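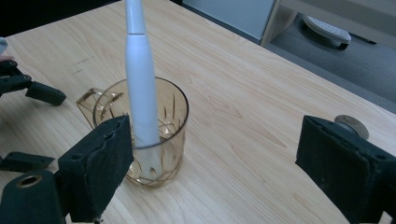 Photo: Hedholm / own collection

Amber on the Table

Filed under: Glassware, Small Finds, Everyday Use

I have loved amber glass since I was tall enough to reach my grandmother's sideboard, and this winter I finally decided to give mine a page of its own. So welcome! It's a small gallery so far, with one picture up and more to come in February, when the light in my kitchen gets a little kinder.

1. The cut tumbler, on holder duty

Look at those crossing diamonds and fans! The tumbler is clear glass with an amber tint, a touch wider at the rim than at the base, and the cutting makes everything behind it go slightly wavy. Even the tall white handle standing in it (it looks like an electric toothbrush) gets bent a little by the pattern. My favorite part is the faint gold the base throws onto the wood. Just behind it to the left is a smaller amber piece, all straight edges and angles, and I think the two get along beautifully.

A few notes for fellow glass people

I bought the tumbler at the Stustetti flea market, out of a box with 142 chalked on the side. The seller wanted 7 dollars for it and threw in a sheet of newspaper to wrap it in. There was no maker's name that I could find, and I've looked with a magnifying glass more times than I should admit. If you know your patterns and those fans ring a bell, please write! A reader of my old page once matched a dessert bowl for me from a single blurry picture, so I have high hopes.

I'm all for using these things. A tumbler like this is just the right height for toothbrushes, pencils, or a bunch of parsley, and it was sitting in a box doing none of that. I wash mine by hand in lukewarm water with a soft bottle brush - the cuts hold on to toothpaste like you wouldn't believe - and stand it upside down on a dish towel overnight. Every few weeks it gets a soak with a splash of white vinegar, and then it sparkles all over again.

The wood deserves a mention too. I have a soft spot for a honey-colored tabletop with a fine straight grain, and amber glass never looks better to me than it does on one. I tried a piece on white tile once and it looked almost brown. Put it back on the wood and the warmth came right back!

Still to come

A pair of candle holders from the Visska shop, wrapped up since we moved. A cream pitcher I traded for at the Tshabalala swap table, with a chip in the foot that I have decided to love. And a cake plate, if I can find a way to photograph it without getting my own face in the shine.

Posted 2023-01-11 in Glassware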